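[tillman-lunchroom] Re: white tables, second attempt
From: Demetrius Szabo
To: tillman-lunchroom list

Noemi, thanks for writing it all up. I read it twice and I'm still not sold. I have nothing against a white table as such, and the plates with the thin black rim are fine by me. My trouble is with the amount of money and hope being piled onto a tabletop.

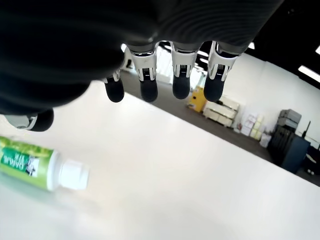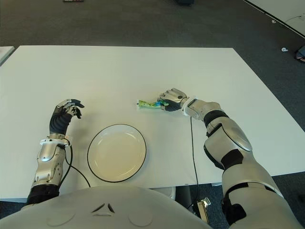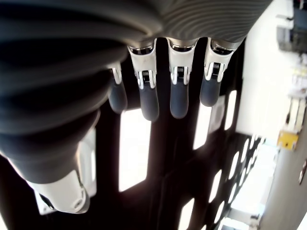
I'll answer in pieces. I trimmed the parts of your message I agree with, so if it looks like I'm only complaining, that's why.

Noemi Marchetti wrote:
> The Stukden tables are $470 each from Maston and I think we should
> get two for the lunchroom before October. They're big enough that
> people can put a plate down, and a drink, and still have elbow room.
> The brown tables make the whole room look tired.

The room looks tired. It has one window and a dark gray carpet. I don't see how two tables fix that, and $940 before delivery is most of the $1000 we have for the year. Did Maston say what delivery costs? Last time we ordered from them it was an extra $90 and they left everything in the lobby, where Wendell and I got to find out how heavy a table is. If it's $90 again we are over, and that's with no money left for so much as a dish towel.

And has anybody measured the door? I ask every time and I get told it'll be fine.

> White is easier to keep clean than people think. You can see the
> spill, so you wipe the spill.

You see the spill. Whether you wipe it is another question, and I've been in this building long enough to have an opinion. We can see the coffee rings on the counter perfectly well right now. They've been there since spring.

I'd also like to hear from someone who has lived with a white table for more than a month. Yolanda had one at her last place, I think? Yolanda, did it stay white? I'm picturing tomato sauce and those markers the front desk uses. Catalogs always show one plate and a lemon.

There's glare too. Under our overhead lights a white top goes so bright that you lose the surface altogether, and I eat lunch with a book. Maybe that's only me. Fulvio wears tinted glasses indoors already so he may not be the one to ask.

> We could standardize on the white plates with the black rim at the
> same time. A set of 6 would match and they stack better than the mix
> we have in the cupboard.

I don't mind these. The rim does a real job on a white table, since a plain white plate on a plain white top is an invitation to set your sandwich down next to it. But do we need to buy plates? The cupboard is full of plates. They don't match, agreed. I have never once failed to eat from a plate on account of the one beside it.

If we do get them, can we find out first whether they go in the microwave? I've been burned by this before (the ones with the gold line, some of you will remember the noise). The shallow well also makes me wonder about soup. Most of what gets heated up in there between noon and one is soup or something close to it, and a flat plate is no use to those people. A few bowls might be the better buy.

> And one last thing, let's get the drinks off the windowsill and onto
> the table where they belong.

Yes to this, with a condition. Screw caps on, please, and all the way on. Bottles get knocked over. A capped one lying on its side on a table is nothing, you pick it up. With the cap off it's somebody's afternoon. It costs no money and we could start it today, which makes it my favorite part of the proposal.

While we're there, bottles that have been sitting since the previous week should go. I don't care how much is left in them. Somebody always says "oh, that's mine" and then doesn't move it.

> I'd love to have a decision soon so I can place the order.

I'd rather we didn't rush. My counter-suggestion, for what it's worth:

Get one white table, not two. Put it nearest the window and leave a brown one where it is. Use it for a couple of months with the plates we own. If it still looks good and people are choosing it over the brown one, I'll shut up and vote for the second. If it looks like the counter does, we've saved $470.

I know Maston will say the price is only good for now. Andance told us the same thing about the chairs, and the chairs were the same price all the way through summer.

I'd also want to know about the legs. The picture in the catalog shows the top from every angle and the legs from none. On carpet, a big table with narrow feet leaves dents, and then you can't move it without everyone seeing where it used to be. Do they sell pads for it? Are the feet adjustable? Wendell Halvorsen had a table that rocked for three years with a folded envelope under one corner, and he'll tell you it was fine, and it wasn't.

One more thing I couldn't find in your message: where do the brown tables go? "Storage" isn't an answer. I was in storage this morning and I had to climb over the old coat rack to reach the light switch.

So put me down as a no on two, a maybe on one, a shrug on the plates and a yes on the bottle caps. If you get a delivery price in writing and someone puts a tape measure across the door, I'll look at it again.

Demetrius

P.S. Fulvio, you still have the tape measure.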